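Okay, a few of you asked how the gripper comparison has been going, and I kept saying "soon," so I'm going to put it all in one thread while I still have my notes next to me. Get a coffee, I'm not a short-winded person and you all know that by now.

Quick background for the newer folks. I have a two-arm tabletop setup that I use for clothes work: hanging, unhanging, straightening, all the stuff your hands do while you're thinking about lunch. For most of this year I ran the grippers that came with the arms and just lived with their habits.

Then in August I finally got hold of two other sets of fingers to try. One is from Skelix, the other from Zaleck. Same arms, same cameras, same controller, same little rack of clothes. I wanted to change one thing at a time for once in my life!

The test is very plain. Left hand steadies, right hand takes a hanger by the frame or the garment by the shoulder, lifts it off the rod, sets it down, puts it back. I gave each set of fingers 50 tries. I wrote every one of them down in pencil like my grandmother keeping score at cards.

Stock fingers first. They're stiff, they're pointy, and on a hanger they are wonderful. A skinny plastic hanger is a nice hard thing to close on and they go right for it. 41 good ones out of 50... no wait, let me look at the sheet before I say a number out loud. I'll come back to that one, my fours and my nines look the same.

Where the stock ones struggle is cloth on cloth. You close on a sleeve and you get the sleeve plus a mouthful of whatever is hanging behind it. Ruffles are the worst. I love ruffles, I picked ruffles on purpose, and I have regretted it every single evening.
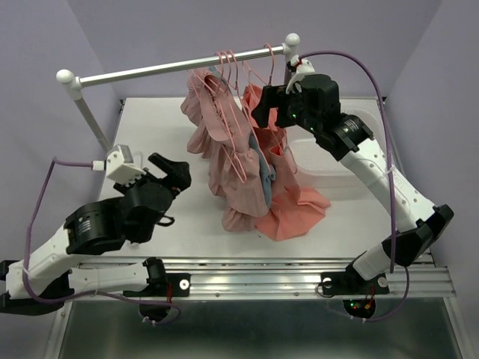 Skelix next. These have a softer pad and a wider tip, and they were a dream on the thicker fabric. Denim especially, they just hold it, no slipping, no drama. But that wide tip has a hard time getting between two hangers sitting close together. I ended up spreading the hangers out by hand before each run, and then felt guilty and pushed them back together and did the whole set over.

(Yes, I did the whole set over. Yes, dinner was late.)

Zaleck is the one I expected to dislike. The fingers are thin and a bit springy, and when you squeeze them in your hand they feel like a toy. Well, I take it back. The spring lets them slide in along the fabric and pick up one layer, and for light cotton they were my favorite of the three by a good stretch.

The trouble with the springy ones is that they droop under weight. Hang a heavy jacket off them and the tip bends down, and the arm thinks the jacket is somewhere it isn't. I had to teach myself to lift slower. Teleoperating is a bit like driving somebody else's car, you find the brakes eventually.

A word on cables, because I know at least one of you is going to build this. Leave more slack than you think at the wrist. I tied mine down nice and snug the first time, very proud of myself, and then rolled the wrist over and pulled the connector half out of its socket. Now there's a fat lazy loop by the elbow. It isn't pretty and I don't care.

Controller notes, for the three people who asked. I'm still on the Eskildsen board, and I kept the grip force at the same setting for all the runs, which is maybe a little unfair to the soft pads. When I turned it up for the Skelix set afterward, just to see, the silky things stopped sliding out. I didn't score those tries though, so take it as gossip.

I also moved the overhead camera one time in the middle of the Zaleck runs, by accident, with my elbow. I threw those tries out and started over. If you're comparing anything at all, put tape down where the camera stand goes. Put it down today!

Found the good sheet, so about that stock number: the sheet is smudged right there and I won't guess. I'll rerun it this week and post all three together so they're fair to each other. Please be patient with me.

For now, if you do mostly hangers, stay with what came on the arm. For heavy cloth, Skelix. For thin cloth and layers, Zaleck, and go easy on the lifting. I'm leaving the Zaleck set on for socks next, so wish me luck.

Comments

Géza Csizmadia
03/09/2022
Did you try mixing them? Stock on the left, Zaleck on the right? My left arm only ever holds things still anyway.

sosville_maker
The tape advice came one day too late for me. Mine is now calibrated to a spot I can't find again.

threadbare90
Please do knitwear before socks, I have a sweater problem.

Géza Csizmadia
Also I would read a whole thread just on cable slack.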